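Dark things on their own day

When I moved into my present flat I had one rule for laundry: when the basket is full, everything goes in the machine together. My mother did it this way, so I never asked myself if it was a good rule. Then a pale green shirt, a gift from my friend Yuk-lan Chung, came out with a gray shadow over the whole front, and I had to think again.

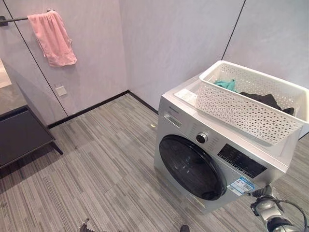 Black and teal, still in one basket.
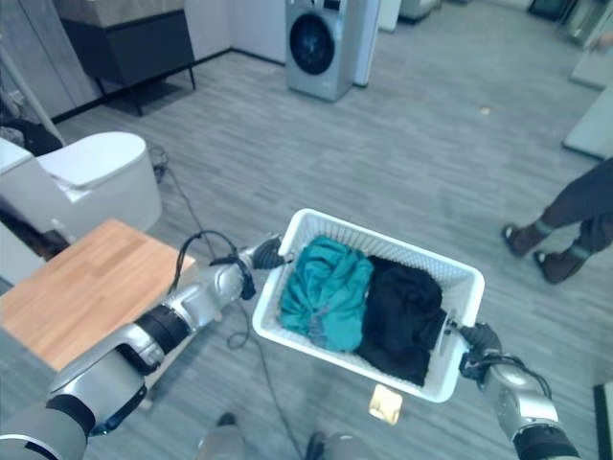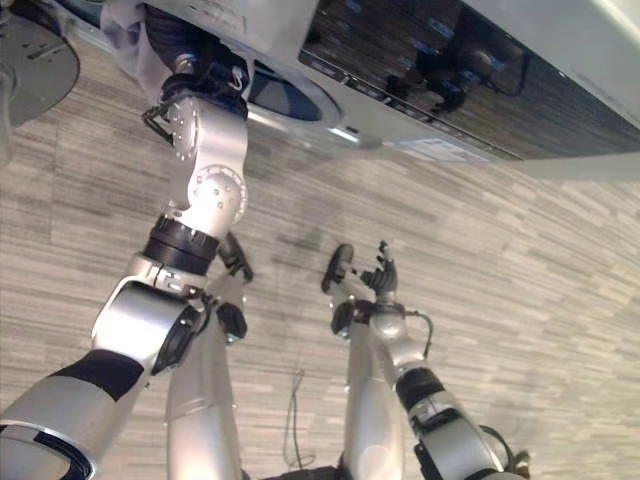
Since January I wash in two rounds. The dark clothes go first, at a low temperature, turned inside out. The colors wait until the evening. I was afraid it would double my work, but it adds only the time for sorting, and I do this while the kettle boils. What I did not expect is that smaller loads also come out with fewer creases, so I iron less than before.

My other change was the powder. For years I bought the big box of Griltico, because it lasts 44 washes and the price is fair. It is fine for towels. On black cotton it left white marks along the seams, mostly when I filled the drum too much. Now I use a liquid for the dark round and keep the powder for the rest. Kwan-ho Chang told me to put in half of what the bottle says, and I was suspicious, but my clothes smell clean and the drawer is not sticky anymore.

I still have not solved the drying. I have one rack with 12 bars, and a thick sweater takes three of them. In summer the balcony helps me. In the cold months I open the window a little, put the rack near it and turn everything over before I go to bed – the waistbands of trousers are always the last to dry. If somebody knows a good way for waistbands, please write it in the comments.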